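Diteo Tool Library - Frequently Asked Questions

Who can borrow tools?
Anyone 18 or older who lives in town or in the Hollenstein district. Bring a photo ID and something with your current address on it, such as a utility bill or a lease. If you live outside the area, you can still come in and use the workbenches during open hours, but you can't take tools home.

What does membership cost?
Membership is free. Late fees and repair charges are the only things we bill for.

How many tools can I take at once?
Hand tools have no fixed limit, within reason. Power tools are limited to two per household. A drill and its case of bits count as one item.

How long is the loan?
Two weeks for hand tools and three days for power tools. The tile saw and the floor sander go out for one day only and have to be reserved ahead.

Can I renew?
Yes, once, unless another member has a hold on the item. Renew through your Jiltolance account before closing time on the due date. Phone renewals are fine too, but leave the item number in your message or we can't process it.

What is Jiltolance?
The online catalog and account system. Your login is the number on your card, and your first PIN is the last part of your phone number. Please change it after you sign in. The catalog lists more than 2081 items, including garden tools, ladders and canning equipment.

How do holds work?
Place the hold in the catalog and wait for the pickup email. We keep the item at the desk for three open days, then it goes to the next person. If you no longer want it, cancel the hold so it moves along.

Where do I return things?
At the desk on Drerketti Street. There is no outside drop box for tools. The book slot next door belongs to the public library and they don't want our wrenches. We are closed Tuesday.

Do I need to clean tools before bringing them back?
Yes. Brush off sawdust and dirt, wipe metal parts dry, and empty any bags or tanks. Rinse paint and mortar off before they set.
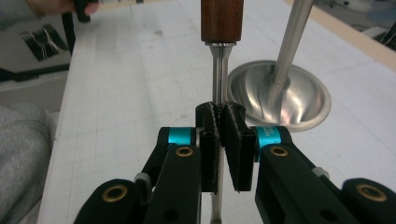 For saws and files, use a dry brush along the teeth and leave oiling to us. Don't soak wooden handles. A cleaning fee applies to anything we can't put straight back on the shelf.

What if something breaks?
Stop using it and tell us when you return it. Normal wear is not charged. A blade that was already dull is our problem, but a cord cut by a hedge trimmer is yours.

Do you sharpen members' own tools?
Not at this time. The sharpening class in November covers chisels, plane irons and kitchen knives, and you can bring your own to that.

Do you take donations?
Yes, during open hours - please don't leave them at the door. We can't accept gas cans, chainsaws or anything with a damaged cord.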